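Pedido: texto cortado na página "A batalha do vau" (portal Grendness, secção História Militar)
Aberto por: Celeste Daza
Estado: em curso
Prioridade: média

Boa tarde. Escrevo outra vez sobre o artigo da retirada otomana no Danúbio. Peço desculpa pelo meu português, não é a minha língua de casa.

O problema: depois da atualização de julho, o nome do capitão Furtună aparece como "Furtun?" em todo o artigo e também no índice dos comandantes. No mapa da batalha, a legenda termina depois de 40 caracteres, e assim não se lê quem guardava a margem norte.

O que já experimentei:
- Gravar de novo o texto em UTF-8. Sem mudança.
- Apagar a cache do módulo Flesta e esperar até 2 horas. Sem mudança.
- Escrever o nome à mão no editor. Fica correto na pré-visualização, mas errado depois de publicar.

Resposta do suporte, 9h: reproduzimos o erro. A tabela dos comandantes ficou com a codificação antiga. A legenda é outro assunto, vem do modelo Nostley.

Celeste Daza, 15h: obrigada. O índice já está bom, verifiquei as três páginas dos cercos. No artigo o nome continua errado, mas só nas notas de rodapé. A legenda do mapa está igual como antes. Deixo o pedido aberto até estes dois pontos ficarem resolvidos.
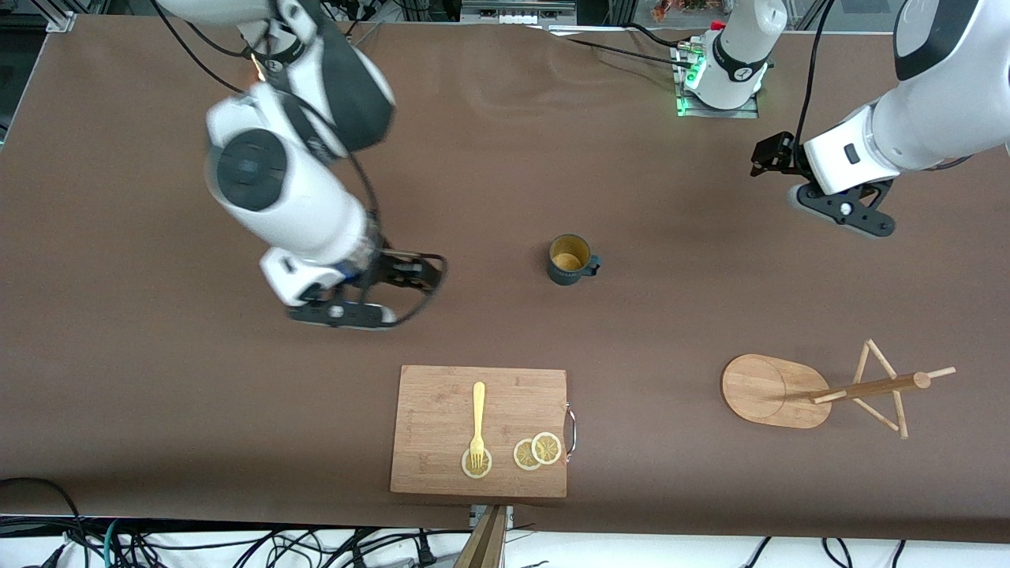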